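Two Arms on the Kitting Bench: What Changed for the People at Harnwood
Speaker notes, Jul 16, 2026

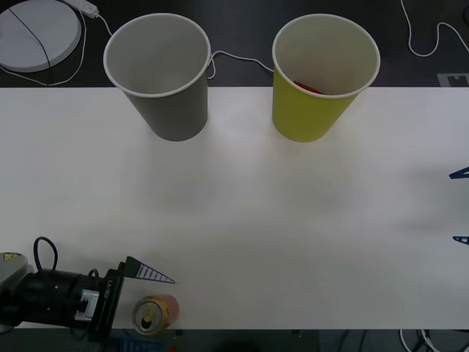 SESSION NOTES: AUTOMATION ON THE FLOOR

Slide 1. Opening

Leave the picture up while people sit down. Don't start with the company history, they have it in the handout.

Say what we do in two lines. Lorkell packs sample kits and small mixed orders at the Harnwood site. Cups, cans, small loose items, all going into trays, and hardly any two trays alike.

Then the bench. White table, one arm coming in from each side, blue fingers on the grippers. There's a can on its side between the fingers of the left arm, and a gray cup and a yellow cup at the far edge. The yellow one has something small and red in it. Point at the cups. Most of the questions I get are about the arms, and most of our trouble came from items like the cups.

Slide 2. The job before

Read the numbers slowly. The site packs 2,424 kits in a normal week. Before the arms, 13 people worked the kitting line over two shifts. Each person picked, checked, packed and labeled their own trays from start to finish.

People liked having their own tray. I underrated this. You could see at the end of a shift what you had done, and if a tray came back, you knew it was yours and you knew why.

What they didn't like: reaching across the table all day, and the last hour before the truck. Sore wrists and shoulders were the main reason people asked to move off the line.

Slide 3. What the arms took over

Keep this short. The arms pick from the bench and place into the tray. People load the bench, check the tray, close it and label it. We call the cell Lobo. The scheduling software that feeds it is Wulach, and I'll come back to Wulach because it caused more arguments than the arms did.

Cans were easy. Paper cups took longer. A cup is light and tapered, and a grip that holds a can will crush it. We spent most of November on cups alone, and the operators found the answer before the engineers did. They changed how the cups were set out, rim up and well apart, and the crushed ones mostly stopped.

Pause here. If someone asks about cycle times, say the arms are slower than a good packer on a single tray. They are. They keep the same pace at four in the afternoon.

Slide 4. What changed in the work

Nobody lost a job over this, and say so plainly, but don't stop there. Three people moved to receiving and one of them didn't want to. She told us so at the time and we moved her anyway. She came back to the line in spring.

For the others the work became more standing and watching. Less reaching, fewer sore wrists. More boredom too. Two operators said the day felt longer with the arms running. We changed the rotation so that no one minds the bench for more than 90 minutes at a stretch - that should have been in the plan from day one.

Faults. In the first quarter we logged 393 stops. A stop means an arm halts and waits for a person to clear it. At first the rule was to call a technician for every one. Operators stood next to a can that had rolled and waited for somebody with the right badge. They hated it, and they were right. Now operators clear simple stops themselves after a half-day course, and technicians come for the rest.

Slide 5. Wulach

Tell the break story. Wulach sets the order of kits and it also suggested break times, based on when the bench would be idle. On paper it looked fine. In practice people who had eaten lunch together for years were sent off one at a time. We switched that feature off after nine days.

We also had a screen showing stops per operator. It was meant for maintenance. Everyone read it as a score, and people began avoiding the cup kits. The screen now shows stops by item, with no names on it.

Slide 6. Pay and training

Operators who finish the fault course go up one pay step. We agreed to this late, after the work had already changed, and it cost us some goodwill. If your site is planning something like this, settle the pay question before the crates arrive.

Training budget was $600 a head and we went over it. Most of the extra was cover for people in class.

Slide 7. What I would do differently

Put two operators on the project from the first meeting, on paid time. We brought them in after the layout was fixed and then moved the bench twice.

Run the old line next to the new one for longer. We gave it four weeks. Eight would have been better.

Ask about boredom in the survey. Ours only asked about safety and strain, and it came back looking very good.

Slide 8. Questions

Likely ones: night shift (no plans yet), a second cell (under discussion, not decided), whether the arms handle glass (no). If the union question comes up, give the dates of the meetings and offer to send the agreed text afterward.

Go back to the first slide during questions. Handouts are by the door.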